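Bitter Melon

Bitter melon is a climbing vine in the gourd family, which makes it a cousin of the cucumber, the squash and the watermelon. It also goes by bitter gourd, balsam pear, karela, goya and ampalaya, and the scientific name is Momordica charantia. I've been keeping this page going in one shape or another for years, and it's still the entry I get the most mail about (mostly from people who bought one on a dare and want to know what to do next!).

What it looks like

The fruit is long and covered in bumps and ridges. The Chinese kinds tend to be pale green with smooth, rounded ridges, a bit like candle wax that ran and set. The Indian kinds are usually darker and narrower, with pointed ends and a skin full of little teeth. Cut one open and you get a thin wall of crunchy flesh around a spongy white middle with flat seeds in it.

Left on the vine, the fruit turns orange and splits into curling pieces, and the seeds come out wrapped in bright red jelly. The jelly is sweet. In some places people eat it, but they leave the seeds alone, and so should you. Almost everybody picks the fruit green, well before any of that happens, and green is how you'll meet it at a produce stand.
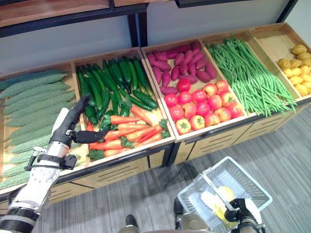
Iturra wrote in to say that I should be firmer about color: "Pale ones are not always milder. I grew up on the pale ones and my grandmother's would take the paint off a door. Look for firm and heavy, and forget the shade." Fair enough. I had always gone by color myself, and I've since changed my shopping habits – firm and heavy it is. A fruit that has started to go yellow is past its best for cooking, though I've used them in a pinch and the soup was fine, if a little soft.

Where it grows

The plant likes heat, long days and something to climb. It's grown all over South and Southeast Asia, southern China, Okinawa, the Caribbean and parts of Africa. Give it a trellis and it'll cover the thing in a summer, with small yellow flowers that smell faintly of vanilla if you get your nose right in.

I garden in Grutthorpe, where summers are short, so I start seeds indoors. The seed coat is tough. I nick the edge with a nail file, soak the seeds overnight and keep the pots at 75 degrees or a bit warmer until they come up. One year I skipped the nicking and got 2 sprouts out of 16 seeds, and I haven't skipped it again. Male flowers open first, so don't panic when the early ones drop off without making fruit.

The variety I grow is Trastby Long, from a seed swap. It's slow to get going and then won't quit.

The bitterness

The taste comes from a group of compounds called cucurbitacins and their relatives, the momordicosides. You can't cook it all away, and I don't think you'd want to, but you can turn it down. Salting the slices for half an hour and squeezing them out helps. So does a quick dip in boiling water. Scraping out the white middle is often said to matter most, but I've tried it both ways and I think slicing thin does more.

Fat, egg, pork, coconut, sugar and fermented black beans all get along with it nicely. My own first try was a plain stir-fry with nothing but garlic, and I drank a whole pitcher of water afterward. The second was goya champuru, the Okinawan scramble with tofu and egg, and I was hooked!

Buying and keeping

They bruise more easily than they look, so I put them on top of everything else when I shop. At home they go in a paper bag in the vegetable drawer and last four or five days. Don't keep them next to apples or bananas, which will ripen them in a hurry. 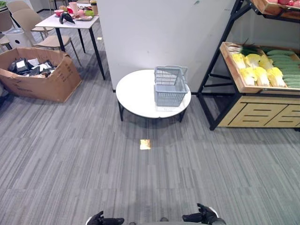

Safety

Ordinary helpings are fine for most people. Bitter melon can lower blood sugar, so anyone on diabetes medicine should talk to a doctor before eating a lot of it or taking it as a supplement. It's generally advised against during pregnancy, and people with G6PD deficiency should stay away from the seeds.

See also: Winter melon; Luffa; Cucumber; Gourd family

Last changed 2/24/19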